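Vikden Lost Property Log

A plain table of things left behind at Vikden, a small indoor market, and what became of them. Last updated 26/06/2026.

Contents

The file items.csv holds 297 rows, one per item. The file notes.txt holds the grumbling.

Columns

item: what the finder called it. Spelling is theirs.
found_at: stall row, 1 to 10. Row 2 is the café and accounts for most of the umbrellas.
days_held: whole days. A blank means it is still on the shelf.
outcome: claimed, donated, binned or argued_over.

Known problems

Gloves are logged singly. A pair handed in together gets two rows, and a pair reunited later gets two rows and a note in capitals. The Okabe till system exported every February date in American order, so we corrected those by hand, over a long weekend and a lot of toast. "Scarf (nice)" and "scarf" are separate categories and will remain so until someone defines nice.

Soft toys

Filed under soft_toy whatever the animal, after a long dispute over a possible badger. Grey ones are the hardest to match, as every claimant says "grey and fluffy" and every claimant is right.
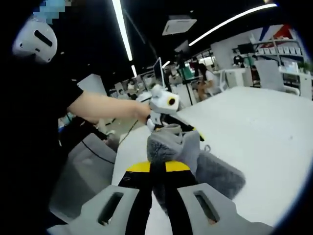 Firnberg wrote in to say that ten days is far too short to hold a toy, that families on holiday need at least a month, and could days_held please show the limit in force at the time. It now does, in a column called limit.

Reuse

Copy it, chart it, correct it. Send fixes to the Fullunell desk, by the east door, before closing.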